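Clorkness Two-Bay Storage Box: three months under the stairs

I bought the Clorkness because of a cat. Strictly speaking I bought it because the cat had discovered that my old external drive was warm, and that a warm thing on a high shelf can be made to leave the shelf. The drive survived the trip to the floor. My nerves did not, and by Friday I was looking at storage boxes.

For anyone lucky enough not to know, this is a small box that holds two hard disks, plugs into your router and keeps everything you can't bear to lose in two places at once. Mine was 200 pounds without the disks. You buy the disks separately, in the way you buy a car and then find the seats are extra.

I'd asked two people beforehand. Henrike Weidemann, who I share an allotment with, told me to put it all online and pay the monthly fee like a grown-up. My brother-in-law Kai Rothe told me to build one myself out of an old computer. Kai's own is built out of an old computer and lives in his bath.

What it's for, in this house

Photos, mostly. Also scanned letters, a great many recordings of my late aunt playing the accordion, and the accounts of a walking club that folded years ago but whose paperwork I somehow still have. It came to more than I'd thought. The first copy started after supper and was still going at breakfast, with the little light blinking away as if it had all been my idea.

The box itself

It's about the size of a toaster and has the looks of one too. The case is plain, the feet are rubber and one of mine came off on the second day. I glued it back. The power lead is a decent length. The network cable supplied is so short that the box must more or less sit in the router's lap, so set aside a little money for another.

There is a single button on the front, which does different things depending on how long you hold it. Three seconds is a polite shutdown. Longer than that is something the leaflet describes as "return to first condition", and I have kept my thumb well away from it.

Putting the disks in

I was braced for screws and there were none. Each disk clips into its own plastic caddy, the pins on the sides find the holes, and the whole lot slides home along a rail with a click. It took me ten minutes, of which six were spent reading the leaflet upside down. The caddies feel cheap and bend a bit if you look at them sternly, but they hold the disk firmly enough once it's in. My only real moan is the catch, which needs a fingernail, and I'd given mine to the allotment.

If you've only ever seen a hard disk as an icon on a screen, the bare thing in its carrier is a surprisingly humble object. Blue plastic carriers seem to turn up all over the place in full-sized computers as well, and the idea is much the same whoever makes them. 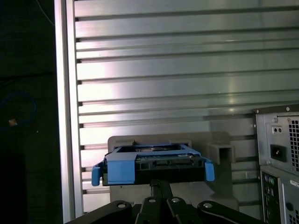
The software

Oh dear. Well, the setup pages are fine. You type in an address, pick a password, and it asks whether you'd like the two disks to mirror each other. Say yes. After that you meet the main menu, where everything has been given a name by somebody who had the afternoon off. Backups are "Journeys". Folders you share are "Gardens". I spent a whole evening trying to delete a Garden and was told it still had a Journey in it.

There's a phone app, which works when you're at home, at which point you could walk over to the computer. Away from home it worked on my second try and not on my third. An update in April made it quicker and moved all the buttons.

Noise

Quiet by day. At night, with the house still, you can hear it thinking, a low grumble with the odd tick. Under the stairs with the door shut it doesn't bother me. I wouldn't have it in a bedroom unless I was very cross with the person sleeping there.

Help when it goes wrong

Mine went wrong once. The second disk vanished from the menu, I wrote to the support address, and a Mr Haberkorn wrote back the next morning asking me to turn it off, pull the disk out and push it in again. I felt rather insulted until it worked. He also sent the proper manual, all 308 pages of it, and I've read the four about Gardens.

Should you buy one?

If you've a lot of family photos and a cupboard with a socket in it, yes, I think so. The Brandes box costs more, has a metal case and calls a folder a folder, and if I were starting again I might stretch to it. If you only have a few documents, Henrike is probably right, though please don't tell her.

Four stars for the box, two for the menus. The cat now sleeps on the router.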